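Moving the stop check out of the planner

I spent most of the last stretch on one file, and since I keep getting asked why the Flondero branch is so far behind, I may as well write it down.

For anyone who hasn't read the older posts: Flondero is the layer between our planner and the arm driver. It takes a list of waypoints, turns it into a timed trajectory, and streams that to the controller. Hajji is the perception side. It looks at the wrist cameras and publishes a few things, mainly box poses, object masks and a hand flag. The hand flag is true if there's a human hand in the work area and false if there isn't.

Until this month the planner was the only thing that listened to the hand flag. It would check before it asked for a new trajectory, and if the flag was up it waited. That worked when trajectories were short. Then Katia Sala rewrote the smoothing step so that several pick motions could be joined into one long one, and a long trajectory could be on its way with the planner asleep until it finished. The flag would go up, the message would sit in the queue, and the arm would finish what it was doing.

We have a hardware stop, and the controller has its own force limits, so this wasn't the only thing standing between a person and the arm. But it made the arm feel rude to work with. People put a hand in to point at something or turn a box and expected it to hold still.

The fix sounds easy. Have Flondero listen to the flag directly and slow down. I wrote that in an afternoon and it was bad. The flag flickers. Hajji runs one frame at a time and has no memory, so a hand that is half out of view comes and goes, and the arm did a kind of stutter that Fulvio Villa compared to a bus with a new driver.

My second try was to scale time instead of stopping. The trajectory is a function of time, so you don't have to replan anything to slow down. You keep the path and advance the clock more slowly. When the flag goes up, the clock rate ramps down to zero over 600 milliseconds. When it has been down for 2 seconds without a break, the clock ramps back up. If it flickers during that wait, the wait starts over.

Two things went wrong with this, both my fault.

The first was that I ramped the clock rate in a straight line, which gives you a jump in acceleration at each end. The controller didn't like it and reported a tracking error on joint four nearly every time. A smooth curve fixed that.

The second took longer. The gripper commands were not on the same clock. They were sent by a timer that started with the trajectory and used the wall clock, so if you paused the arm on the way down to a box, the fingers closed on schedule in mid-air. I had forgotten that code existed. It dates from last September and it has my name on it. Gripper events now hang off the trajectory clock like everything else, and the old timer is gone.

After that I went back to the flag itself. Hajji puts out a confidence along with the yes or no, and Flondero now uses two thresholds, a low one to start slowing and a much lower one to count as clear. It errs on the side of waiting. The cost is that a glove left on the table can hold things up for a while, and I can live with that.

To check it I replayed 2,000 recorded wrist frames through Hajji and plotted the flag against the labels Katia had made by hand. Most of the misses were at the top of the view, where only the fingers had come in, and in frames where the camera was rolled well over to one side. The rolled ones made sense once I looked at our training set, where nearly everything is close to level.

Frames from the wrist cameras, with a hand near the box in both:

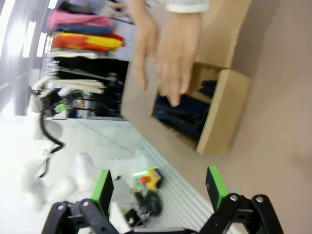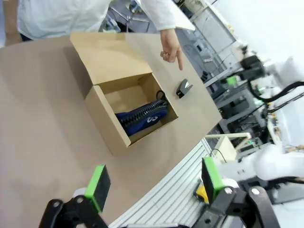
So the next job is augmentation. I want random roll on every training frame, all the way round, and crops that leave only a small part of the hand at a border. Katia thinks we should also feed in the joint angles and rotate the view upright before detection. She may be right, and it would help the box poses too, but it adds a dependency on the timing of the joint messages and I'd like to see how far the plain version goes first.

The Plonbridge people asked if the clock scaling could be pulled out as its own package. Yes, in principle. It needs a trajectory you can sample at any time and a rate between zero and one, and it doesn't care where the rate comes from. Right now it still imports our message types in 20 places, most of them for logging. I'll clean that up before I merge.

Known problems, so I don't lose them:

If the flag goes up during the last few milliseconds of a trajectory, Flondero reports it as finished and then as paused. The planner ignores the second message, but it shouldn't be sent.

The ramp always takes the same time, even if the arm is already moving slowly. It could be shorter there.

There's no way to see from the planner's log that the clock is paused. It looks like a hang. Fulvio restarted the whole stack twice before I told him what it was doing.

The branch is up to date with main as of 22nd February. If you build it, delete your old config file first, as the gripper section has changed and the parser won't warn you.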